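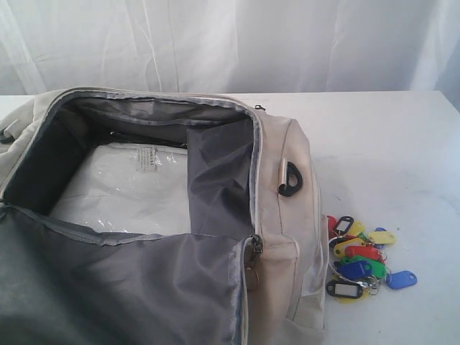
A duffel bag and a bunch of colored key tags on the work table at the Sturnwood Shared Workshop.

**FOR RELEASE 4/17/22**

STURNWOOD – The Sturnwood Shared Workshop is very happy to announce that Silance, the bag-packing robot its members have been building in the evenings since January, will be open to visitors all through the spring season, and that anyone who has ever wrestled with a zipper is warmly invited to come by and watch a machine do the same.

Silance began as a small idea over coffee (could a tabletop arm open a travel bag, put something in it and close it again without help?) and has grown into the biggest project the workshop has taken on. Members of the Skoltance robotics club, who share the back benches with the woodworkers, wrote the control software. The workshop put up the table, the white curtain behind it and a budget of $2,000 for cables, brackets, fasteners and a great many odds and ends from the hardware aisle.

Soft things are hard for robots, and the builders have learned a lot about just how hard. A cardboard box holds its shape, while a fabric bag sags and wrinkles, and its lining has a way of ending up wherever the gripper wants to go. The team has logged 200 practice runs so far, and in 87 of them the arm got all the way to a closed bag. That number was a good deal smaller in January, and everyone at the workshop is proud of it!

Most of the recent work has gone into the wrist end of the arm, where the gripper, its brackets and the wiring all have to share a very small space. The cables need enough slack for the arm to reach right across the bag, and the club is still trying out different places for the clips.
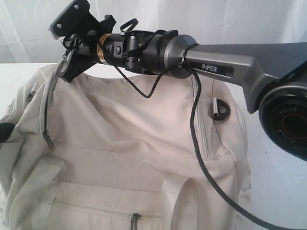

## Visiting the workshop

Open evenings are held at Tripathi Hall, in the long room behind the kitchen. Admission is free, children are welcome with a grown-up, and each demonstration is followed by plenty of time for questions. Visitors may bring a soft bag of their own for the arm to try, as long as it fits on the table and has a zipper that runs smoothly.

The builders will also share their parts list and wiring notes with anyone thinking of starting something similar at home, and they would dearly love to hear from people who sew, as they have 2 questions about seams that no one in the club has been able to answer.

## About the Sturnwood Shared Workshop

The Sturnwood Shared Workshop is a member-run space for woodworking, sewing, electronics and repair. New members can sign up at the front desk of Tripathi Hall during any open evening.

###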